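Skimomwood Technical Institute
Computer Hardware Fundamentals
Handout 11: The Motherboard and the Processor Socket
Prepared by Beca Parri, Nov 9, 2020

Purpose of this session

Students will identify the principal parts of a desktop motherboard while it remains mounted in its case. Removal of the processor is covered in the next handout and is not to be attempted during this session. The reading for today is Petkov, Chapter 4, on sockets and load mechanisms.

1. The processor socket

The processor sits in a square socket near the center of many boards. A metal retention frame surrounds the socket, and a hinged load plate holds the processor against the contacts beneath it. What is visible of an installed processor is its heat spreader, the flat metal lid that passes heat to the cooler. Where the cooler has been taken off, the heat spreader must not be touched with bare fingers.

Take your bearings from the socket. The four long black memory slots run parallel to one another close by, and the expansion slots lie beyond them, one black and one blue. The round coin-cell battery is found on the other side of the socket. 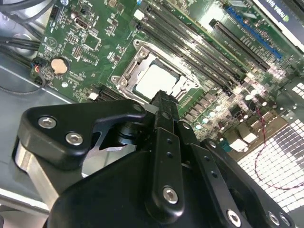
2. Memory slots

Memory modules are keyed and fit in one direction only. Before a module is inserted, compare its notch with the ridge in the slot. Slots are filled in the order given in the board manual; color is not a reliable guide on every model.

3. Expansion slots

Graphics, sound and network cards are installed here. A card must be released from its bracket and from the slot latch, where one is fitted, before it is lifted.

4. The coin-cell battery

This battery keeps the clock running and, on many boards, preserves setup values when the computer is unplugged. It is not to be removed without the instructor's permission.

5. Header connectors

Small plugs with thin colored wires attach to pins on the board. Record the position of each plug before disconnecting it. Wire colors vary between manufacturers.

Laboratory rules

Disconnect the power cord before opening any case. Wrist straps are worn at all times and are collected in Room 90. Screws are kept in the Drarimen tray assigned to your bench.

Assignment

Draw the board at your bench and label the socket, memory slots, expansion slots, battery and one header connector. Submit the drawing with Worksheet 928.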